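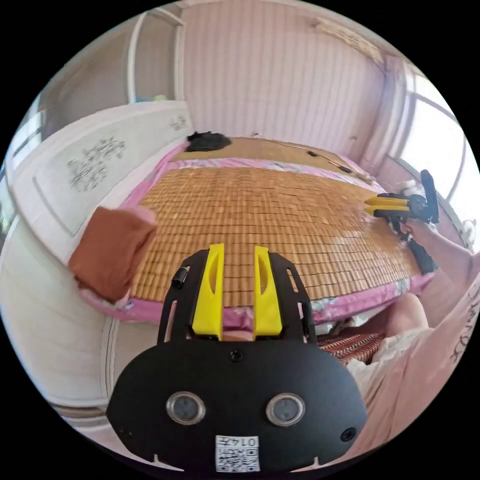 *Filed under: Microscopy, Pond Life*

I have been promising a post on diatoms since May, and several of you have been kind enough to nudge me about it, so I am finally sitting down with a mug of tea and my notebook to tell you how the spring went. Get comfortable, because I do tend to wander.

The short version is that I cleaned my first proper batch of diatoms, broke a good many of them, ruined a beaker, and came away with two slides I'm truly proud of. The long version starts at the pond in Putach, down past the old mill wall, where the stones near the outlet grow a slippery golden-brown coat as soon as the days get longer. I'd walked by that brown stuff for years and thought of it as dirt! It's alive, of course, and packed with little glass boxes, and once you've seen it under even a modest lens you can't go past a wet stone again without wanting to scrape it.

I scraped mine with an old toothbrush into a jam jar with a bit of pond water. Back home I let the jar stand on the windowsill until the sand had dropped out, then poured the cloudy part into a second jar and threw the grit away. I should say that I looked at plenty of them alive first, and if you're new to all this I'd tell you to stop right there for a while and enjoy it. The boat-shaped ones glide along as if someone were pulling them on a thread, bump into a bit of weed, think it over and back up. I lost most of a Monday evening to that and let the potatoes boil dry.

But if you want to see the markings on the shells, the living stuff has to go. People who know what they're doing often use strong acids, and I don't have a fume hood or the nerve. Béla Csonka, who has been mounting diatoms since before I owned a microscope, wrote me a long letter about the peroxide method, and I followed it pretty closely. It is slow and it still needs goggles and gloves, and it has to be done somewhere with good air and a container that is never, ever sealed, as it gives off gas the whole time. I did mine out in the shed with the door propped open. The beaker I ruined was one I set on the warm plate straight from the cold bench. It cracked right across the bottom and I had brown soup all over the newspaper. Lesson learned, and I had kept half the sample back, thank goodness.

After that comes the rinsing, and oh my, the rinsing. You fill the tube with distilled water, let everything settle, draw off the top and do it again - I went through 8 changes, and by the last of them I was talking to the tube. Don't be tempted to hurry it with a hard spin in a centrifuge, at least not with the long thin species. I tried that with a portion of the first lot and got a slide of very pretty splinters.

The mounting I found easier than I'd feared. A drop of the clean suspension on a cover slip, left to dry under an upturned bowl so the dust stays off, and then turned over onto a drop of mounting resin. If the drop is too thick the shells pile up like leaves in a gutter, and if it's too thin you spend all night hunting for one. I ended up diluting mine until the water looked only faintly milky, and that was right for me, though Chia-jung Siu from the Gál evening group likes hers thinner still. Her slides are lovely, so perhaps listen to her!

Ordinary mounting media don't show diatoms well. Their shells are silica, and they bend light so nearly the same amount as the common resins that they half vanish. You want something with a high refractive index. I had a small bottle from Wullolis that a friend passed on to me, and the difference was night and day. Rows of dots that had been a gray smudge were suddenly just there, crisp as stitching.

For the pictures I've been shooting stacks, with magnification of up to 500 times at the eyepiece when I'm just looking and composing. I use oblique light more than anything else these days. I slide a bit of black card under the condenser until one side of the field goes a little dark, and then creep it back. It gives the shells a raised look that flat lighting doesn't, although you have to be careful about reading bumps as hollows. I've been fooled that way more than once, and had to write and take back something I'd said on the forum.

I still have trouble with a soft halo around the larger round ones after stacking. Taking smaller focus steps helped a bit, and closing the condenser less helped more. If any of you have got the better of it, please do write and tell me how.

I'm going over to Zikville next, where there's a roadside spring with a thick green beard on the pipe, and I have a clean jar and a new toothbrush in the car already. I'll post whatever I find, even if it's mostly splinters.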